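Last updated 8th October

Where My Travel Bug Went: notes for my club talk

Hi all, I'm Radoslava Štefanec, and yes, I'm the one who keeps losing trackables!

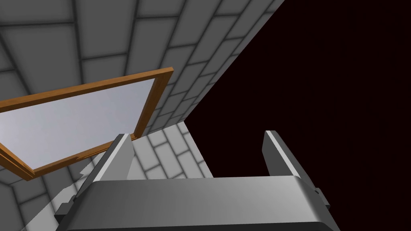 The first drop

Start with Rikent. I left him in June in a cache by the Flimusetti trailhead, with a goal of reaching the sea. (Pass the tag around here.) He sat for 39 days and I checked the page every single morning.

Then he moved

Somebody grabbed him and off he went – 4000 miles, 57 logs, and most of them just say "TFTC." I love the long ones though, so read the one from the ferry.

What I do now

Write the goal on a laminated card, short words, big letters. Keep a copy of the tracking number at home. I lost one! Don't drop in a cache with no finds since last year.

Ask who has a bug missing, then swap stories till the coffee's ready.

Related
Cleaning old coins
Ševčík night cache: bring a headlamp

Contact | Back to top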